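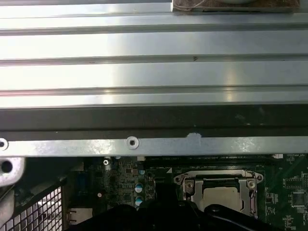
*Long black slot, likely for memory, beneath the metal rail.*

## Removing the graphics card from a desktop tower

**Mahfuz Cassim**

Our office in Bostham is retiring 6 desktop towers. The memory is to be kept and the cards recycled. Is there a preferred order of removal? The memory slots are difficult to reach.

**Bernadette Moynihan**

Please disconnect the power cord and hold the power button for several seconds before touching the board.

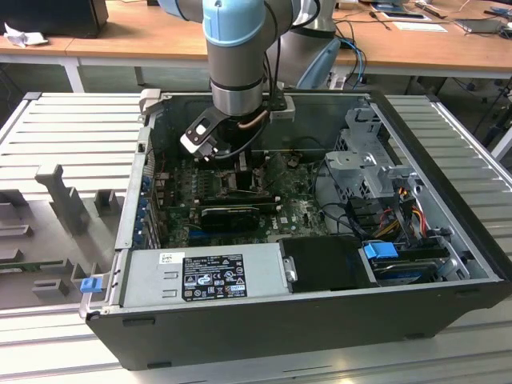
Graphics cards should be removed before the memory. Release the catch at the end of the slot, then lift the card evenly by both ends. On a case with blue retention clips along the rear wall, open the clip for that card first. The yellow, red and black power wires near the drive cage may remain in place.

**Malachy Hanrahan**

I concur. Two further points apply:

- Dust on the board should be removed with compressed air, used in short bursts.
- An empty processor socket should be covered before any other work is done. Its contacts are easily damaged.
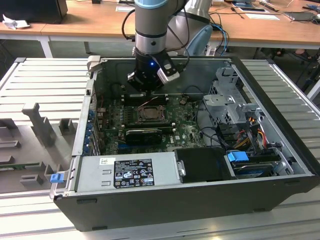

- Label each memory module with the number of its tower.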